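TELLVILLE, December 26, 2018 - Plarko will put small plastic baskets back on its shelves in January, and the Tellville housewares store is asking shoppers to think twice before buying a stack of them.

The store dropped its basket aisle last spring after a survey of 455 customers. Of those, 78 said the baskets they bought for tidying had ended up inside other baskets. Suppliers keep promising that the right container will fix a messy playroom or a crowded kitchen counter. Plarko has sold plenty of containers and remains unconvinced.

The new Cosent line, ordered through the wholesaler Le Roux, will be limited to 3,000 pieces. There will be no "complete home system" and no matching labels. Staff have been told to ask what a basket is for before they sell a second one.

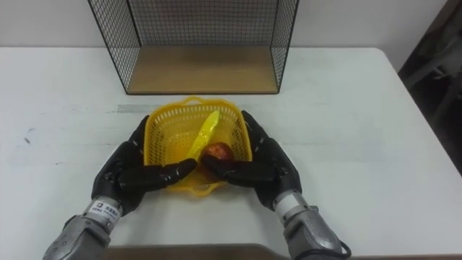

Plarko's advice for the January cleanup is to start with one kind of thing and one basket, and to leave the lid out of it. Play food is a fair test. A small yellow basket with rounded corners and square holes in its walls has room for a toy banana and a red apple, and a child can see both without tipping it over. Whether the same basket will bring order to a whole closet is another matter - the store has its doubts, and it will take back any unused Cosent basket through the end of the month.

Comments (3)

tidyish443: So the store's pitch is "please buy less"? I'll believe it when I see the register.

marla_k: The holes are great until you put crayons in there. Ask me about my carpet.

Old Mill Rd: Will they have them in blue? The release doesn't say.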